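Staff room > Working here > Questions about the arms

Questions we keep getting about the sorting arms
Posted 14th October by the floor coordination team, Lustel Toy Library

Since the arms went in on the returns floor we've been asked a good many questions, in the lunch room, at handover and once through a note slipped under the office door. We've gathered them up and answered them as plainly as we can. If yours isn't covered, please come and find one of us. We do like a chat, and it's easier to explain standing beside a bench with a cuppa than it is on a page.

What are the arms for?

Sorting mixed returns. When families bring back a play kit, everything tends to arrive in one heap, and for years the first job of every morning was tipping out heaps and picking through them. It's fiddly work that's hard on wrists and shoulders, and it was the part of the job that came up most often in our January staff survey when we asked what people would happily hand over. The arms take the first pass at that picking. People still do the checking, the cleaning, the mending and the packing.

Is anybody losing their job?

No. We said so before the first arm was bolted down and we'll keep saying it for as long as people need to hear it. There are seven of us on the returns floor, the same as before, and the hours on everyone's contract haven't changed. What has changed is how those hours are spent, and we know that for some of you that's a worry in itself, even with the pay staying put. If you liked the sorting (a few of you truly did!), talk to us. There's still hand sorting to be done for puzzles and dress-ups, and we'd much sooner give it to somebody who enjoys it.

What does the arm find easy, and what does it find hard?

Balls and blocks on their own are the easy end of things. They sit still, they have a clear shape and there's something solid to take hold of. Cloth is another matter altogether. A muslin folds and slumps and hides whatever is underneath it, and the gripper can come up with a corner of fabric when it was meant to be fetching a ball. Squishy toys with spikes are somewhere in the middle.

A full basket can hold all of these together, soccer ball and toy car and building bricks, with a couple of crumpled cloths laid across the middle.

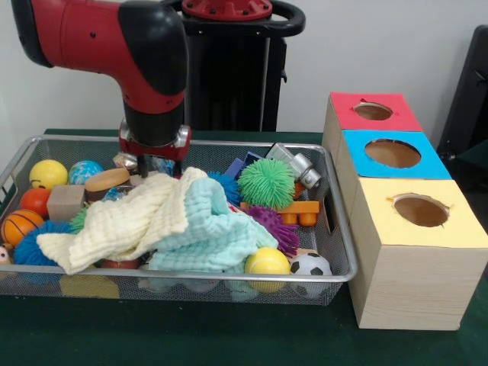

Should I take the cloths out first?

Please don't, unless the bench screen asks you to. It's a natural thing to want to help, and we've all reached for a cloth at one time or another, but the arm takes its picture of the basket before it starts and it gets muddled if things have moved in the meantime. If the screen does ask, press pause, wait for the arm to stop completely, and then lift out whatever it has flagged.

What happens when it gets one wrong?

It goes in the amber tub and one of us looks at it. In the first month the arms handled 1341 items and 338 of them ended up in amber. That may sound like a lot, and on some mornings it certainly felt like a lot, but it's what the first month was for. Nothing goes back out to a family without a person having held it, turned it over and signed for it. That rule was here long before the arms and it's staying.

Is my speed being measured?

No. The Jilto software on the benches logs what the arm does: picks, drops, pauses and faults. It doesn't log who pressed pause or how long they took over their tea. This was agreed in writing before installation, and there's a copy of the agreement on the board by the lockers.

Do I have to learn to use it?

Everyone on the returns floor does the short course, so that anybody can stop an arm safely. Going further is up to you. The longer Tistine course covers teaching the arm new items and clearing faults, it's done in paid time, and those who finish it move up a pay step. You don't need to be a computer person. You do need a bit of patience, and after all these years of jigsaw counting we reckon you've got that in spades.

It's noisier on the floor now. Is anything being done?

We agree, and yes. The hum bothers some people more than others, so we've asked for softer feet under the benches on the Walczak Street side, and until they come you're welcome to swap to the mending room for part of your shift. Just let the coordinator know at handover – there's no need to give a reason.

What if I just don't like working beside it?

Then tell us, please, and don't sit on it. A few people have felt uneasy with something moving so close to them, and moving their bench a little further along has helped. Others have needed longer, and that's all right too.

Last updated 14 days after posting; pay step wording corrected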